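Enamel mugs for everyday coffee – yes or no?

yogatambunan
Thinking of swapping all my ceramic for enamel. I've chipped 2 mugs since May and I'm tired of it. Anyone regret it?

palama_rchuk
I do! Burned my lip every Tuesday at work. Coffee's cold in 45 minutes too.

Syahrul S.
Cold in 45? Mine's long gone by then, lol. I think you're being hard on them. I keep a speckled navy one down on the table and put the glass pitcher and the teal mug up on a little wooden riser.

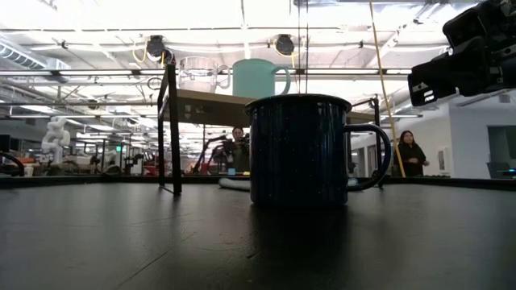 The riser is the best part of the setup, I grab whatever I want and don't have to shuffle stuff around. I'd still keep one ceramic for tea, though.

palama_rchuk
Ceramic for everything. Not budging.

yogatambunan
Ok, ordering one navy – will report back.

Recent threads
Glass pitcher gone cloudy
Clasis kettle, worth it?
Small shelf risers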